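Community Help > Hobbies & Workshop > Storage and Sorting

How do I sort an inherited pile of small parts without losing my mind?

Orla Cullinane
January 2021

My uncle gave up his repair shop in Gemham and I said yes to "a few boxes of bits." A few boxes! There were 68 containers when it all came through my door, mostly coffee cans, jars, cigar boxes and one bread bin. Screws, washers, fuses, switches, springs, knobs off radios, cable clips, little brass things I don't have a word for. I am thrilled with it. I fix lamps and small appliances on weekends and I've never had so much good stuff to pick from.

But I can't find anything. Last weekend I wanted two matching wood screws and spent the whole evening digging, and I found a lovely old toggle switch, a baby tooth (!) and no matching screws.

So what I'd like to know is how people do this. Do you sort by size, or by type, or by what it's for? Do you go all in on a big drawer cabinet? My space is the back half of a laundry room, with one long shelf and a table that has to be cleared for folding. I have some money for storage but not cabinet-wall money. Also, how do you decide what to throw out? My uncle threw out nothing, ever, and I can feel it running in the family.

I'd love to hear from anyone who has done a big sort like this and is still using the system a year later.

Kathleen Daly

Oh I love this question. I did exactly this with my father-in-law's garage and it was the best September of my life, I'm not kidding. Put the radio on and clear the table and you'll have a wonderful time.

First thing, don't buy any storage yet! Everybody buys the cabinet first and then tries to make the parts fit the cabinet. I had a Govent cabinet with 82 drawers, bought on sale, and within a month I had half the drawers empty and the other half so stuffed they wouldn't close. You need to know what you own before you know what shape of box it wants.

So start with a rough sort. Go one container at a time, dump it out on a tray with a lip, and split it into big dumb groups. Mine were: things with threads, things electrical, things that hold other things (hooks, clips, brackets), and everything else. Don't think about sizes. If you catch yourself measuring a screw, stop and put it down.
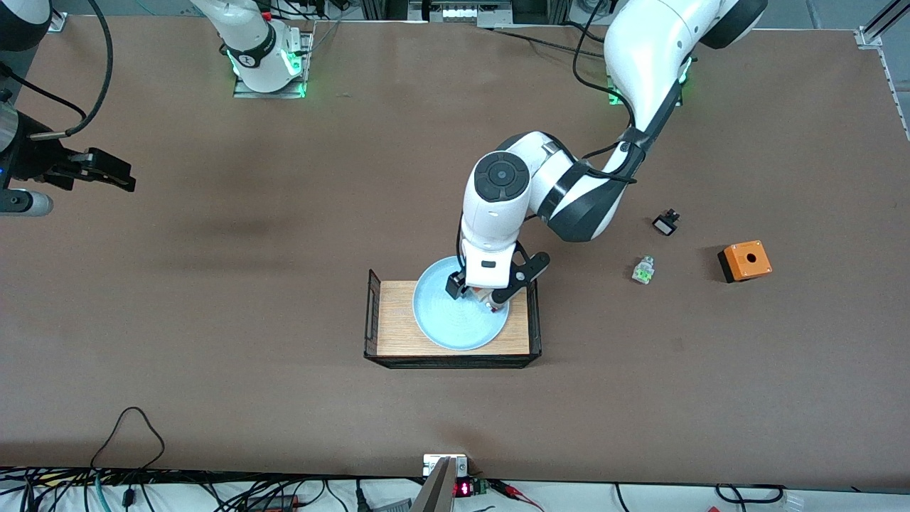 The rough sort goes faster than you'd expect and it feels great, and once you're through it you'll notice that one group is enormous and the others are quite manageable. For nearly everyone it's threads. Mine were so heavy I had to move them in two trips.

Second pass, you take one group and split it the way you would ask for it out loud. I think this is the whole secret, really. When you're on your knees under a sink you don't say "I need a number eight, an inch and a quarter, flat head." Or maybe you do, in which case sort that way! I say "I need a medium wood screw." So I have short, medium and long wood screws, and inside each drawer they're jumbled, and it takes me ten seconds to pick out two that match. My husband sorts by exact size on his side and he is just as happy. But his side took him all winter.

A word on containers. Use the same kind for everything if you can stand to, and make it a kind you can see into. I went with clear deli tubs from the restaurant supply place in Umberg. They stack, the lids all fit each other, and when one cracks you get another. Coffee cans are beautiful, keep one or two for pencils, but you can't see into them and you'll be prying lids off forever. On a single long shelf like yours, tubs two deep with the rare stuff at the back works fine.

Label the tub and not the lid! I did lids. Then the lids wandered. Painter's tape and a fat marker are plenty for the first few months, and don't make nice labels until you've stopped changing your mind.

Now the electrical pile, which deserves its own evening.

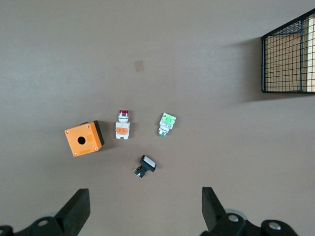 Reading time: 6 minutes

Keep anything that came as a set together in one bag, even if it breaks your system. A switch with its nut and its washer and its plate is a useful switch. A switch in the switch tub, with the nut in the nut tub, is a thing you'll buy again. Same goes for push-button boxes and their buttons, lamp sockets and their shells, plugs and their little cord clamps. If you come across an enclosure with nothing in the hole, bag it with a note of the hole size so you know what to look for later. Old fuses I'd sort by the rating printed on them, and any that you can't read go in the trash. I'm very sentimental but not about fuses. Frayed cord, cracked plugs, anything with scorch marks, out they go too.

As for what to keep otherwise, I use a maybe tub. One tub, one size, no second tub. When it's full, something has to leave before anything new goes in. Your little brass things with no name belong in there and I promise you'll love rooting through it. I found the foot for my mother's sewing machine case in mine!

And since your table has to be cleared for laundry, work on trays. Old baking sheets are perfect. When it's time to fold, the whole sort slides onto a shelf exactly as you left it. I'd been at it for a week before I worked that out, and I'd already scooped the same pile back into the same can twice.

I'm well past the one year mark and the system holds. I've merged some tubs and split one (picture hooks, we have so many picture hooks). Have fun with it, and please come back and tell us about the bread bin.

Cillian Ó Súilleabháin

magnets. get a good strong magnet, put it in a sandwich bag, drag it through the pile. everything steel comes up, turn the bag inside out and pull the magnet away and they drop off in one go. what's left is brass, aluminum, plastic and tooth lol. so satisfying

also muffin tins. 4 of them and you can do a whole can in one sitting

i never sorted mine past that and i find stuff ok

Ita Ó Dubhghaill

I agree with nearly all of Kathleen's answer and would like to stick up for drawer cabinets all the same! I've had a small one for years and it's my favorite thing in the house. What made it work was leaving a full row empty at the bottom on the day I filled it. New categories turn up constantly once you start using your parts, and if there's no empty drawer they get shoved in with something else and that's how the rot starts.

A few things I'd add for a laundry room in particular. It gets damp in there. Steel screws in open jars will rust, so go for lids, and toss a packet of that drying stuff from a shoe box in with anything you care about. Keep the whole lot up high and away from where you sort clothes. I had a washer (the metal kind) go through the washer (the other kind) and the noise was unbelievable.

On sorting by purpose, which you asked about and I don't think got a reply: do it for a very short list of jobs you repeat. I have a lamp box. It has sockets, cord, switches, felt for the base, a small screwdriver and a tester, and when a lamp comes in I take down the box and I've got it all. Since you fix lamps I think you'd adore having one. Everything else I sort by type. I tried making a box for every kind of job once and ended up with the same screw in nine places.

For the identical-screw problem, string them. Whenever I have a set of matching ones I push them through a strip of cardboard from a cereal box, heads in a row, and write the count on the end. They keep forever that way and it's a good thing to do with your hands while there's a movie on. My best strip is 73 little brass slotted screws from a piano and I have no plans to use a single one.

You'll also get faster at it. By the end you'll be able to tell thread sizes with your thumb, which is a marvelous and completely useless skill at parties.

If you do end up with more than fits, the Madigan hardware store lets people leave jars on the swap bench by the paint counter. Aisling Madigan set it up and she's lovely about it, you can drop off a jar of hinges and go home with a jar of drawer pulls. Try not to go home with two. I usually do.

Orla Cullinane

These are wonderful, thank you all! I did the magnet and a bag on the first cigar box tonight and my son has now taken over the job and won't give the magnet back. Baking sheets are out, tubs are on the list for Saturday, and the lamp box is happening. The bread bin is all curtain rings, Kathleen. Every last inch of it.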